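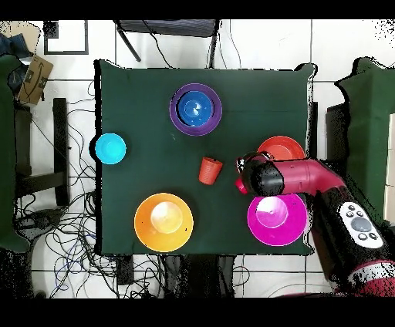
Search this site
Search
Enter keywords

Dradness Soccer Club
Minutes of the winter coaches' and managers' meeting
December 22, 2023

Present: head coach (chair), goalkeeper coach, U10, U12, U14 and U16 coaches, team managers for U12 and U16, registrar, equipment manager, club secretary (minutes). The U8 coach joined by phone for items 1 through 4. Apologies from the women's team coach, who sent notes on item 3.

1. Minutes of the last meeting
Approved with one correction. Under "Fall results" the U14 game at Ketau was listed as a loss. It was a draw, 2-2, and the league table already has it right.

2. Spring registration
Registration opens in the new year at $80 per player, the same as last spring. The registrar has 276 returning players on the list who have not yet confirmed. Reminders go out by email first and by text to anyone who has not answered. The U10 coach asked if siblings could get a reduced fee. No change for spring, to come back in July when the fall fees are set.

The registrar asked coaches to stop taking paper forms at practice. Two came in after the fall deadline and both players missed the opening game. Coaches agreed to send families to the online form. 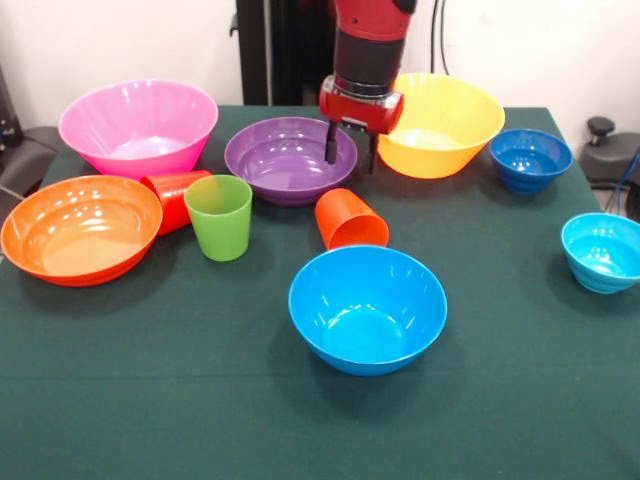

Emiliano Painemal

3. Goalkeeper training
The goalkeeper coach reported on the fall sessions. Attendance was good for U12 and U14 and poor for U16, where the session runs straight after team practice and the keepers are tired. The U16 coach offered to release his keepers for the last part of practice instead. To be tried for the first month of the season.

The women's team coach asked in her notes for one shared session a week on crosses and corners. The team gave up seven goals from corners in the fall and she does not put all of that on the keepers. The goalkeeper coach is willing but wants at least four field players there to make it worth doing. Head coach to talk to her about which practice it can be attached to.

There was a longer discussion on whether U10 teams should rotate the goalkeeper. The U10 coach has been using the same player all fall because the others do not want to do it. The head coach said club policy is rotation at that age, by halves if necessary. The U8 coach agreed and said her group had no trouble with it. Policy stands.

4. Fields
Urrutia Park is confirmed for practices and for U12 home games. The near goal on the lower field still leans and the equipment manager has reported it twice. No practice shots at that goal until it is fixed - coaches to set up at the far end.

The lights at Urrutia Park go off on a timer, and the U16 group has been left in the dark more than once. The secretary has asked the park office to move the timer back and is waiting for an answer.

The U8 coach left the call at this point.

5. Uniforms
Moleo has quoted $554 for the replacement goalkeeper jerseys and shorts, printing included. Delivery is about 300 minutes' drive away if we pick up in person, so we will pay for shipping. Approved. The U14 coach asked for a color other than yellow, as two teams in the league play in yellow and his keeper had to change before kickoff at Ketau. Green was agreed on.

Field player uniforms will last another season. Managers still holding fall uniforms are to hand them in, washed, before the first practice. The U12 set is short a number 9 and a number 14.

6. Preseason friendlies
Ketau has offered to host U12, U14 and U16 on the same day in late winter. All three coaches want to go. Games would be shorter than league length with unlimited substitutions. The U16 manager will work out rides. Players who have not registered by then cannot play, friendly or not.

The head coach would like a return visit at Urrutia Park before the league opens, if the lower field is fit.

7. Sideline behavior
Two complaints from referees in the fall, both about parents at U12 games. The U12 manager has spoken to one family. It was agreed that parents stand on the opposite side from the benches at all home games and that coaches repeat this in their first email of the season.

8. Other business
The equipment manager needs all ball pumps back, including the one with the broken gauge.
The U16 coach asked about buying a second set of small goals. Held over until registration numbers are known.

Next meeting to be held before the first practice, same room. Secretary to send the date to coaches and managers.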